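Boiled vs. poured: how do you all make tea for a crowd?

kettlecreek
Original post
My mother-in-law's family reunion is in January and I have been put in charge of hot drinks for 40 people, on the strength of having once said I liked tea. Coffee is handled (her brother owns an urn and an opinion). Tea is mine. The hall has one stove with two working burners and an outlet that trips if you look at it sideways.

Do I make a strong concentrate ahead and let people cut it with hot water, or brew in batches and accept that I'll spend the afternoon in the kitchen? I'm not against the second one. I've met the family.

Prys Pugh
Concentrate, every time. I did church suppers in Semmont for years and never brewed a batch on the day. Make it four times as strong as you'd drink it, steep it five minutes, take the leaves out, and put it in a clean jug. One part tea to three parts hot water in the cup. People who like it weak can have it weak and stop telling you about it.

oolong_john
Respectfully, concentrate tastes like a wet fence. It goes cloudy, it goes flat, and by the second hour you're serving something you could stain a deck with.

Prys Pugh
It goes cloudy if you put it in the fridge. Don't put it in the fridge.

oolong_john
Then it sits out all day. We're back to the fence.

Prys Pugh
Make it that morning, John.

Seren Cadwaladr
I side with Prys on method and with John on flavor, so I expect to be popular with both. Use a plain, brisk black tea for concentrate, the kind that comes in a big ugly box. The nice stuff is wasted on it. I made that mistake with 7 packets of Kemlow second flush, and it tasted exactly like the big ugly box, only I was poorer.

The bigger problem is cups. Everyone plans the tea and then pours it into foam, which gives you tea that tastes of picnic cooler. Borrow real mugs if you can. Plain thick white ones, straight sides, a handle a grown adult can get a finger through.
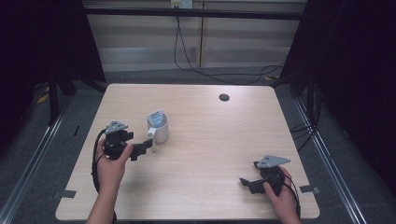
Warm them before you pour, too. Fill a few with hot water, tip it from one to the next, and you've used hardly any. A thick mug straight out of a cold hall cupboard will take the heat out of your tea before it reaches the table, and then they'll blame the tea, and by extension you.

kettlecreek
The hall does have mugs. They are from many eras and at least one bank that no longer exists. I'll warm them. Nobody warned me there would be technique.

dunkirk_dan
Unpopular view: tea bags, a big thermos of hot water, and let them sort it out. They're family. They can dunk.

Seren Cadwaladr
And where do the used bags go, Dan?

dunkirk_dan
A saucer.

Seren Cadwaladr
They go in the plant. They always go in the plant.

mossback
Dan has a point, though. Half the room will want decaf or peppermint or that Rarka ginger stuff that clears your sinuses, and you can't make concentrate of everything. I'd do one black concentrate and a basket of bags for the dissenters.

Also, does anybody else find milk is where it falls apart? We put out little creamers last year and people were opening five at a time. Get a jug. Refill it. Keep the oat milk in its carton so there's no confusion, or there will be a speech.

oolong_john
Fine. If you must do concentrate, at least don't squeeze the bags. And use fresh water, not whatever has been sitting in the kettle since breakfast. I'll be over here with my small pot, being right.

Prys Pugh
The small pot serves two people, John.

oolong_john
Two happy people.

kettlecreek
Update, because I hate threads that just stop. I did a trial run on 13 Nov 2022 with the in-laws who live close by. Concentrate at Prys's ratio, big ugly box, mugs warmed. It was good! My husband said it was "like tea," which from him is a rave. My father-in-law found it too strong, added water, found it too weak, and added concentrate until he had a full mug and nowhere to put the milk.

I do think five minutes was a touch long for the brand I had. Four next time. And mossback, I have bought a jug.

Prys Pugh
Four is fine if you put in another couple of bags.

oolong_john
Four is fine if you use leaves.

dunkirk_dan
Is there a plant in this hall?

kettlecreek
There's a fern by the coat rack. I'm moving it.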